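Procuro alguém para as limpezas do nosso alojamento 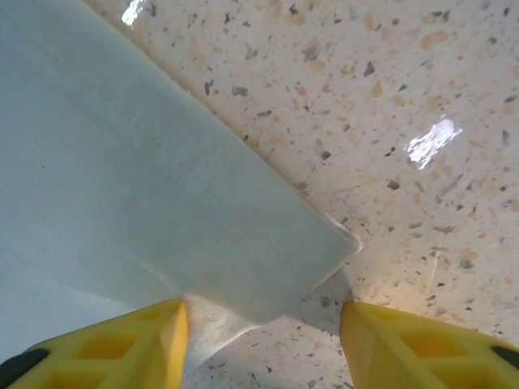
Olá! Tenho dois apartamentos de férias na Casa Dorkura e preciso de ajuda aos domingos e mais uma manhã por semana (o dia combinamos, sou flexível). São trocas de hóspedes, portanto fazer camas, casas de banho e cozinha, tudo entre as 11h e as 15h. Pago 60 euros por manhã, mais o transporte. Produtos há cá de sobra, e panos também, daqueles macios como o verde-água clarinho que se vê na bancada – sou um bocadinho esquisita com riscos e dedadas, confesso!

Não peço experiência em hotelaria, peço pontualidade e boa disposição. Em julho isto enche e dá para fazer mais horas, se quiseres.

Interessou? Deixa o teu contacto na receção da Dorkura, ao lado da papelaria Edard, e eu ligo-te ao fim da tarde.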